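Last updated: June

Stopped arm on the sorting bench: what we found

In the last issue we promised a longer note about the fault on the Gredov bench, and several readers wrote to ask if it was dangerous. Nobody was hurt and nothing was broken. Still, the arm did something it must never do, and I think the other benches in the Dultavska workshop should know the details.

The task is a simple one, and we use it to check each new release of Nukevau, our control program. The arm must sort soft cubes and tennis balls onto two plates, cubes on the left and balls on the right. A full run takes 4 minutes if everything goes well. On the afternoon of the fault we had planned 30 runs, and we reached the sixteenth.
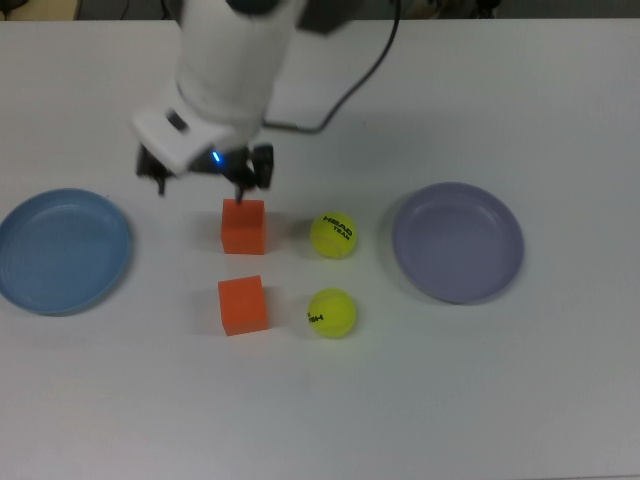 Run 16 stopped with a force alarm, and the alarm came late. When the gripper closes on an object, the program compares the force in the fingers with a limit, and if the limit is passed, the fingers must open and the arm must go up. In this run the limit was passed and the fingers stayed closed for eight seconds. The objects we use are forgiving, the orange cubes look like foam and a tennis ball can take a good squeeze, so a long grip like this can easily stay unnoticed. With a person's finger in the same place it would be a different story. The operator pressed the stop button, which worked immediately, and wrote down the time as 15:40.

At first we suspected the gripper itself. We removed the fingers, cleaned them, and moved the joint by hand with the power off. There was no dirt and no extra friction. Then we looked at the cable, because last winter we had a bad connector on the Kos bench and the signs were similar: late messages, then a stop, then normal behavior again after restart. We changed the cable for a new one and repeated the task. The late alarm came back on the fourth run, so the cable was not guilty, and I apologize to the colleague who spent an evening looking for the spare.

The true reason was in the new release. Force messages and log messages were put in the same queue. When the log was long, the force messages had to wait behind it. With short runs you would never see this. We had turned on the detailed log that day to study something else, and the queue grew with each run until the delay became longer than the safety check allows. There is a second check that should notice exactly this kind of delay, but its limit was set in the wrong unit. This second mistake is older than the first one and it worries me more. It had been in our settings since the bench was moved to its present room, and we had signed the safety sheet with it.

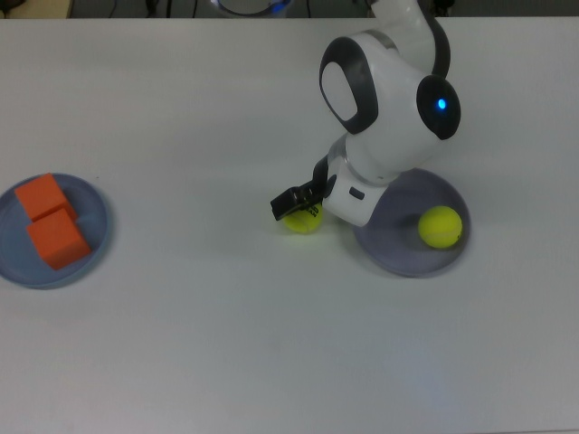

Sorting test on the Gredov bench: both cubes and one ball on the plates, the gripper over the other ball.

We have now made these changes. Force messages have their own queue, and the log can never block it. The delay check is corrected and the unit is written beside the number in the settings file. Before each session the operator must send a false late message and see that the arm refuses to move. It takes one minute. Please do not skip it, also when you are in a hurry.

If your bench uses Nukevau, please go back to the previous release until you receive the corrected one. It is not enough to turn off the detailed log. That makes the delay smaller, but the wrong unit stays in the file, and you will have no second check.

One question is still open. After the stop, the arm kept its grip until we released it by hand. Some of us think this is right, because a heavy part should not fall when the power is cut. Others prefer that the fingers open always. For the sorting task I would like them to open, but the same arm also lifts metal parts on other days. If you have experience with this, please write to the newsletter address before the next issue.

This site uses cookies to remember your reading settings. By continuing you accept their use.

Recent items
New floor marking at the Kos bench
How to report a near miss, short version
Nukevau: notes on the previous release
Spare connectors: where they are kept now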